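「教えれば何でもできる腕」を三週間つついてみた

当サイトではサービス向上のためクッキーを使用しています。閲覧を続けると同意したものとみなされます。[同意する][設定を変更]

2022年1月14日

カタログの一行目に「教えれば、何でも」と書いてある。こういう文句を見ると財布の紐を結び直したくなる性分で、十年近くこの手の製品を取材してきて、結び直して損をしたことは一度もない。

今回の相手はWustarの双腕キット「Gidel」である。アーム二本、グリッパー二個、制御用の小型パソコン、それに動作学習のクラウドサービスが最初の90日間ついてくる。売り先は大学の研究室、工業高校、それから「これからロボットを始めたい町工場」だという。最後の一つがどうにも引っかかった。研究室なら、動かないことも成果のうちに入る。町工場ではそうはいかない。

編集部に届いた箱は二つ。開梱から最初の動作まで「半日」とマニュアルにあるが、うちでは二日かかった。初日の午後は丸ごとケーブルに消えた。電源と通信とグリッパー用の線がアームごとに別々に出ていて、束ねるためのクリップは付属しない。マニュアルの図では、線はどれも都合よく図の外へ消えている。現実の線は床に落ち、椅子の脚に絡み、腕が動けば一緒に動く。左右のベースをボルトで留めたあとで線の取り回しをやり直す羽目になり、その晩は全員が無口だった。

公平を期して書いておくと、機械そのものの出来は悪くない。関節の動きは滑らかで、手で押せば素直に止まる。夜中に動かしても隣の部署から苦情が来ない程度には静かだ。グリッパーの開閉も速い。ここまでなら、価格なりの良い腕だと言って原稿を終えられる。

問題は「教えれば」のほうだ。

Gidelの売りは、プログラムを書かずに動作を覚えさせられる点にある。人が操作して手本を見せ、その記録をクラウドに上げると、しばらくして学習済みの動作が降りてくる。説明会で見せられたのは積み木を箱に入れる動作で、見事なものだった。ただし積み木は毎回、同じ位置に同じ向きで置かれていた。私が一つを指先でずらしていいかと尋ねると、担当者は笑って次のスライドへ進んだ。

編集部でも同じことを試した。位置を固定した積み木なら、なるほど、よく覚える。手のひら一つ分ずらすと腕は迷いはじめ、向きを変えると何もないところを律儀につまんだ。手本を増やせば良くなるとサポートは言う。実際、少しは良くなった。では、いくつ見せれば現場に出せるのか。マニュアルにある「推奨される手本の数」は123だ。なぜその数なのかはどこにも書いていない。問い合わせへの返事は「対象物によります」だった。対象物によるのなら、その半端な数字はどこから来たのだろう。

料金の話もしておく。学習サービスは無料期間が終わると月額制になり、上げられる記録は月に2000件まで、それを超えると追加料金がかかる。十分に思えるが、失敗した手本も一件と数えられる。操作に慣れないうちは失敗のほうが多い。慣れていない人に向けた製品で、慣れていない人ほど早く枠を使い切る仕組みには、もう少し説明があっていい。解約後に学習済みの動作が手元で使えるのかという質問には、おおよそ一週間たって「検討中」と返ってきた。

比較のために、Rudameckの教育用セットも借りた。腕は一本で、見た目は野暮ったく、学習サービスもつかない。動かすには自分でコードを書くしかない。ところが、うまくいかないときに理由を調べられるのはこちらだった。Gidelが失敗したとき、画面に出るのは「手本を追加してください」の一文である。照明が悪いのか、つかむ角度が悪いのか、見せ方がまずかったのか、使い手には知りようがない。例外はエラーコード1303で、これだけは意味がはっきりしている。ケーブルが抜けかけているのだ。三週間で一番よく見た番号でもある。

もっと意地の悪い対象物も見ておきたくて、導入済みの作業場Rezendeを訪ねた。積み木の先へ進もうとしているところで、卓上には水を張った青い容器が置かれ、緑とピンクの魚のおもちゃが浮いていた。浮いているものには、いつも同じ置き場所というものがない。説明会の積み木とは正反対の課題である。
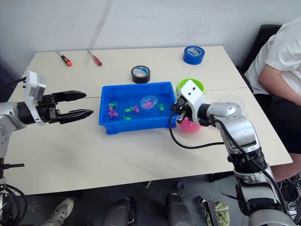

Jailson Mouraに言わせれば、私の見方は厳しすぎるらしい。積み木しか扱えないと決めつける前に、一年前の同じ価格帯で何ができたかを思い出してほしい、手本の見せ方には上達というものがあり、三週間ではその入り口にしか立てない、という。クラウドの料金については「高いとは思う」と認めたうえで、自前で学習用の計算機をそろえて面倒を見る手間に比べればまだ我慢できる、と付け加えた。

一理ある。上達が要るというのもその通りだろう。だが、それならカタログの一行目は「教え方を覚えれば、いくつかのことは」であるべきだ。売れないだろうが、返品も減る。

もう一人、Ismael Pachecoの意見はずっと短かった。水物をやるなら故障時の保証条件を先に読め、というのである。読んでみた。液体の付着による不具合は保証の対象外で、何をもって付着とするかの定義はない。グリッパーの防水等級も仕様表に載っていなかった。Wustarに尋ねたところ、6月に予定している改訂版の仕様書で明記するそうだ。

では誰が買うべきか。操作と学習の実験そのものが仕事で、失敗の記録にも価値がある研究室なら、検討に値する。授業で使うなら、月額を誰が払い続けるのかを決めてからにしたい。町工場には、今の時点では勧めない。どうしても気になるなら、自社の部品を持ち込んで、目の前で位置をずらしてもらうことだ。断られたら、それが答えだと思っていい。

借りた機材は原稿を書き終えた翌日に返送した。箱に戻すのには半日かかった。こちらはマニュアル通りである。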